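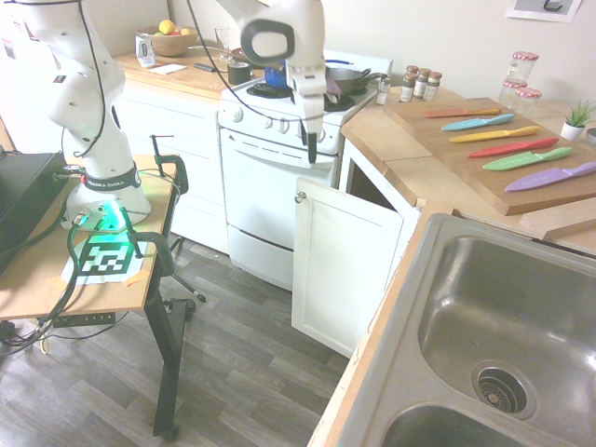

Slide 1 — arm on its table, gripper over by the oven door handle.

Wait for people to sit. Mic on. Thank Shaimaa for the slot.

Who I am: Ieuan Pugh, Wednesday night group at the Tralleo workshop. Day job is boilers, not robots. Say that early, gets a laugh sometimes.

What we're building — kitchen corner, one arm, normal stuff in it. Project name Pivon. Software is ours, mostly Brahim's. Arm is a Franka, we did not build the arm!! People always ask.

Point at the tape and the marker. Orange tape, sheet of paper. That square is how the camera knows where the table is. If the paper shifts, every pose is off. Tell the story of the 35 mm — Keith leaned on the table, we lost a whole evening blaming the code.

Then clamps. Two in the picture, black ones. Table is light, arm is not. First version had no clamps, walked across the floor when it braked. Keith has the dent in his shin.

Cables — yes I know. Abdelilah is going to fix them in November. (Look at Abdelilah.)

Oven door. Spend time here, 3 mins. Handle is long and straight so you'd think easy. Door swings on an arc, arm wants to pull in a line. They fight, arm faults out. What worked: go soft on stiffness, let the door lead. 51 tries before the first clean open. Play clip if the laptop behaves, skip if not.

Knives on the board over on the right — different colors, good for testing the color picker. Rule is nobody in reach when the arm has power, stop button in somebody's hand. Say it twice.

Money. Almost 700 on the kitchen side, arm seperate, DON'T get into the arm price. Q&A will go there anyway.

Logs: 4,000 runs saved, most of them boring. Happy to share, ask Brahim for teh link.

Next — drawer under the oven, then cabinet doors. Cabinet knob is small and round, gripper slips off it. Ideas welcome, Shaimaa wants to try rubber tips.

Stop at 20 past. Questions. Leave slide 1 up.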